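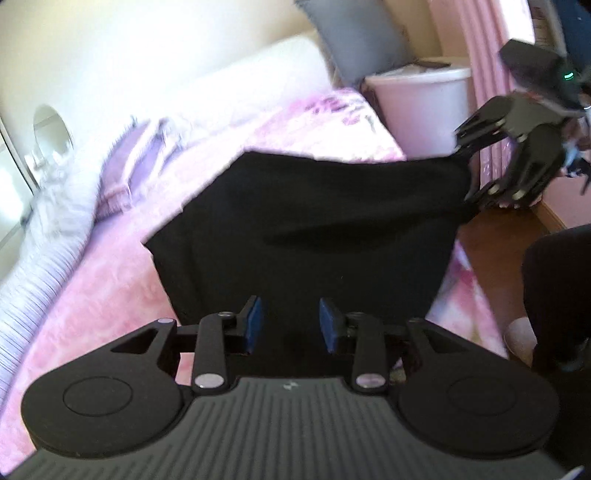 **What must be checked before a hand-held gripper is issued for work in a home?**

The pads, the pivots and the fixing screws must be inspected by the person issuing the tool, and the result entered on the issue card. A gripper without a completed card stays in the store.

## Casex hand-held gripper: conditions of use

The Casex is supplied by Molville singly or as a matched pair. It is intended for handling clothing, bedding and other soft household goods. These conditions apply to all units issued from the Bondside store, including those on short loan.

| Item | Detail |
|---|---|
| Order code, single | 3,174 |
| Order code, pair | 1,840 |
| Pad replacement | After 80 hours of use |
| Pivot inspection | After 70 hours of use |

### Handling fabric

- Grip cloth by a corner or an edge. Do not close the pads on zips, buttons or hooks.
- Where two grippers are used on one piece, agree who leads before lifting.
- Lower the fabric before opening the pads – never release it under tension.
- Keep fingers clear of the linkage at all times.

### Working in occupied rooms

The householder's written consent is required and must name each room to be used. Walkways beside beds and furniture are to be kept clear. Personal papers and medicines are to be put away by the householder, not by the operator.

### Care and return

Wipe the pads with a damp cloth. Solvents will void the Arain service cover. Units are accepted at Bondside until 4 pm, except on Wednesday, when the store is closed for servicing.

Faults should be reported in writing to Eilidh Chisholm, Equipment Standards, quoting the number on the issue card.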